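Print
E-mail

3. What People Think a Private Window Does

3.1 The gap between the label and the mechanism

Every major browser now ships with a private mode, and every private mode opens with a short paragraph explaining what it won't do for you. The paragraph is clear and has plainly been edited by lawyers. It is also read by almost no one, a fact we had suspected before the study and were able to confirm at some expense.

The mechanism itself is dull. A private window keeps cookies, form entries and history in a temporary store, and when the last private window closes, the store is thrown away. Bookmarks survive, and so do downloaded files. The network at work, the company that runs it and the sites at the other end all see much the same traffic they would have seen anyway. Our participants, asked to describe this in their own words, produced accounts that had more in common with spy films.

We wanted to know whether a browser extension that shows people what is in that temporary store, while it is still there, would bring those accounts closer to the truth. The extension, called Vik, adds one side panel to the private window. The panel lists the pages visited in the session, the cookies now held, and the point at which each will be dropped. It sends nothing anywhere. When the window closes, Vik forgets along with the rest of it, or at least that was the design (see 3.4 for the week in February when it did not).

3.2 Setup

We recruited 28 adults through the mailing list of a regional library network. None worked in software. Each used an ordinary laptop with a fresh browser profile and two private sessions, one with the Vik panel hidden and one with it open. The order was swapped for half of the group. Sessions lasted 15 minutes each, long enough to finish the tasks and short enough that people didn't begin checking their own mail, a habit that had ruined our pilot.

We built a set of hobby sites for the sessions, because real sites change their consent banners weekly and we had no wish to chase them. The largest, Florkora, was a store selling parts and plans for people who build things on the kitchen table. Its catalog held 2000 items, most of them generated by a script and some of them, on inspection, for sale at a negative price. The second site, Keron, was a forum. The third, Stadance, was an advertising network that existed only to drop a cookie on the other two and then look innocent.

Participants were asked to find a project page on Florkora, save the picture from it, ask a question on Keron, and return to Florkora in the same window. They then closed everything, opened a new private window and visited Florkora again. At each step we asked what the site knew about them, what the browser knew, and what was left on the laptop. 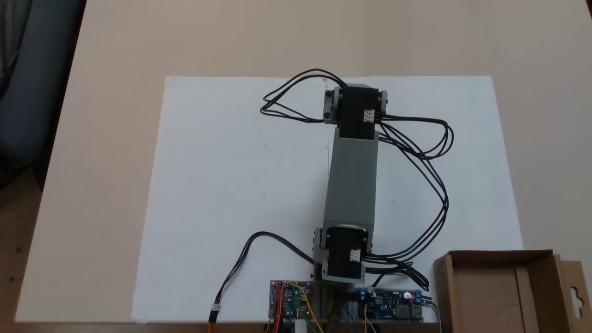 Figure 4. A small two-link arm with black servo motors, laid on a white sheet.

The saved picture mattered more than we had planned. It is the one object in the task that outlives the session by design, and it sits in the downloads folder under a file name that gives away the site it came from. It became the item on which the most answers went wrong.

3.3 Results

With the panel hidden, most participants said that closing the window would remove the picture too. Several were quite firm about it. One explained that the file would "still be there but not openable," an arrangement we would be glad to see someone implement. When asked to look in the downloads folder, people found the picture, opened it, and in a few cases blamed the laptop.

With the panel open, the answers on cookies and history improved a good deal. People could see the Stadance cookie arrive, and they could see it listed as due to go when the window closed. They were annoyed by the first and pleased by the second, and both reactions seemed fair to us. Return visits to Florkora in a new window no longer puzzled them: the cart was empty because the cookie that pointed to it had gone.

The answers on the picture hardly moved. The reason, looking back, is not deep. Vik listed pages and cookies and did not list downloads, so participants concluded that downloads had been handled. A panel that shows some of the truth in a neat table is easily taken for the whole of it. We had assumed that showing more would always help, and we had put this assumption in the grant application in bold.

A second misunderstanding survived in both conditions. Asked whether the library's network could tell which sites had been visited, many participants said no, on the grounds that the window was dark. The private windows in our browser do use a dark theme. We have no suggestion to make about this, except that the color is doing a great deal of work for which it has no qualifications.

We also asked whether people would want their private session history kept, if they could choose. Opinion here was split in a useful way. Those who used private windows for shopping or for looking up health questions wanted the list gone, and soon. Those who used them to sign in to a second account wanted it saved, searchable and preferably backed up. The same button serves both groups. Neither had thought much about the other, and a few people belonged to both, depending on the day.

3.4 Problems with the extension

The browser does not let an extension run in private windows until the user visits the settings page and switches on a permission. We think this is right. We also note that 2 participants switched on the permission for the wrong extension, and that the settings page gave them no cause to suspect it. Their sessions were run again.

More awkwardly, one February build of Vik wrote its page list to ordinary extension storage, where it stayed after the window had closed. We found this on a Monday, when a test laptop greeted us with the previous week's private browsing in full. The browsing was our own and not very interesting. No participant had used that build. The later version holds the list in memory only and has a test that fails loudly if anything is written to disk.

The episode does make a point that we would otherwise have had to argue for. Any extension allowed into a private window can keep whatever it sees, on purpose or through a careless line of code, and the window will look just the same. Users who grant that permission are trusting the extension's author as much as the browser's. In our case the author had been up late.

3.5 What we changed

The next version of the panel has a third list, headed "Stays on this computer," which shows saved files and bookmarks made during the session. It also carries a line stating that the network can see the sites visited. Early readers found this line discouraging and asked if it could be moved lower down. It has been left at the top. Section 4 reports on the follow-up sessions with this version, including the effect of the third list on the picture question and the rather different effect it had on how long people were willing to keep the panel open.

Print
E-mail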